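About us

Hello! I'm Jacqueline Lecomte, and I run Toltcombe Yarns, a small knitting and crochet school above the bakery in Cultunton. I started with two pupils and one very wonky scarf, and we now have up to 40 people through the door in a good week.

I teach the beginners and the sock knitters. Hollis Mbeki does crochet, and Evaristo Orozco takes the colourwork evenings (he dyes his own wool, so do ask him about the greens — he'll be thrilled).

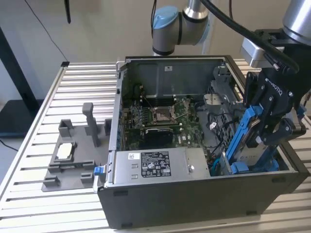
Computer case open on the bench, side panel off.

Classes run for two hours with no more than 10 in a group, and tea is included. Needles can be borrowed, and there's a basket of odd balls by the stairs you're welcome to use for practice squares. We close for most of December, when I'm finishing everyone's jumpers. Come up and say hello!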